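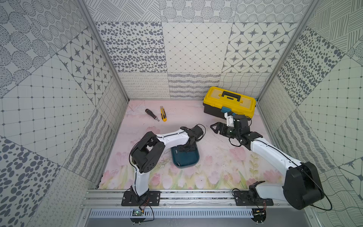

Fig. 3. Toolbox, tray, screwdriver and utility knife on the work mat.

Section 3: Setting Out and Packing the Small Tool Kit

This section covers laying out the Fustent small tool kit on a mat, checking it, and packing it into the toolbox. Read it through once before you start. Assembly of the toolbox handle is covered in Section 2.

3.1 Before you start

You need the toolbox, one tray, the work mat and a dry cloth. Choose a flat surface that does not rock. Any mat that lies flat will do, plain or printed, as long as it is thick enough to protect the surface underneath. Small screws are easier to find on a light color.

Note: Kits sold under the Drarkdale name have the same contents but a different lid label. The steps are the same.

3.2 Laying out the mat

1. Wipe the surface and let it dry.
2. Unroll the mat and press the corners down. If they curl, roll the mat the other way and leave it for an hour.
3. Put the toolbox toward the back of the mat, to one side, with the latch facing you.
4. Put the tray near the center, where you can reach it with either hand. The tray is for screws, spare blades and other loose parts. Do not use it for tools.
5. Lay the screwdriver and the utility knife at the back, on the side away from the toolbox. Set them side by side with a gap between them and the handles pointing the same way.

CAUTION: Retract the knife blade fully before you reach over the mat, and whenever you put the knife down. Check the tip by eye. Do not feel for it with a finger.

3.3 Checking the tools

1. Hold the screwdriver by the handle and try to turn the shaft with your other hand. It should not move in the handle.
2. Look at the screwdriver tip. Replace the tool if the tip is rounded or chipped.
3. Slide the knife blade out one stop and back in. It should click at each stop. If it slips, do not use the knife.
4. Wipe both tools with the cloth. Do not oil the knife slider.

Spare blades are order number 1681, supplied by Morelli in packs of 200. Smaller packs may be stocked by your dealer.

3.4 Packing the toolbox

1. Sort the loose parts in the tray by size.
2. Open the lid compartments and fill them from the tray. You can see the contents through the windows, so labels are optional. Leave a little room in each one.
3. Close every compartment and press along its edge.
4. Open the front latch and lift the main lid. Keep one hand on the lid while it is open.
5. Place heavy items in the bottom of the lower body. The screwdriver goes in next, lying flat.
6. Place the knife in last, blade retracted, on top of the other tools.
7. Lower the lid and close the latch.

CAUTION: Do not lift the toolbox by the handle until the latch is closed. An unlatched lid can open under load and drop the contents.

Note: If the latch will not close, open the lid and look for a tool handle lying across the rim. Forcing the latch will bend it. Replacement latches come in sets of 2 and can be ordered from Jirkulport, quoting the letter code on the underside of the box.

3.5 Cleaning

Empty the tray and wash it in warm water with dish soap. Wipe the lid windows with a soft damp cloth. Solvents and scouring pads will cloud them. Shake out the mat, wipe it and let it dry flat before you roll it up.

Fustent Small Tool Kit, User Guide, January 2021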